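News > Local > Bins and Recycling

Tagged: Waste, Sivmont, Households

Bathroom waste trial extended in Sivmont

A trial asking households in Sivmont to keep bathroom rubbish apart from the rest is to run until March, the waste firm Preveo has said. It covers 1424 homes on the Bagheri estate and the streets behind it. Was meant to finish this month.

Residents get a roll of clear sacks and a leaflet. Cardboard tubes and empty shampoo bottles go in the sack, wipes and cotton wool stay in general waste. Collection every 4 weeks, from 7am, same day as glass.

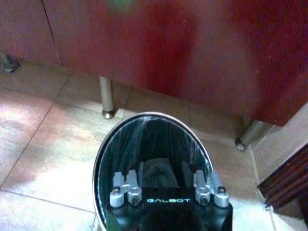

Preveo says take-up has been better than it expected, though not everywhere. Flats on the east side of the estate are lagging and a second leaflet is going out there. No special bin is needed. A round one with a shiny metal rim, standing on the floor, will do the job as long as the sack fits over it, and households that want a spare sack can ask at the Eter Road library. Some residents have complained the sacks split. Preveo says a thicker type has been orderd.

So far 255 sacks have been turned away for having the wrong things in them, mostly wipes. The firm has collected roughly 3534 kilos of material since the trial began. It would not say what the scheme costs.

Toothpaste tubes are the other sore point. The first leaflet said yes, the second says no, and crews have been leaving sacks behind with a sticker on. Preveo admits the wording was muddled. For now, tubes go in with general waste.

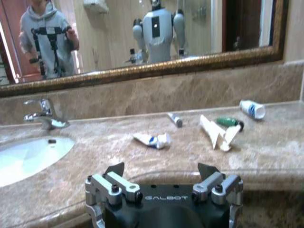
A toothpaste tube by the basin. Tubes are not taken in the clear sacks.

A decision on wether to roll the scheme out to the rest of Sivmont is due after the trial ends. Drop-in session at the library, 6pm, date to be confirmed.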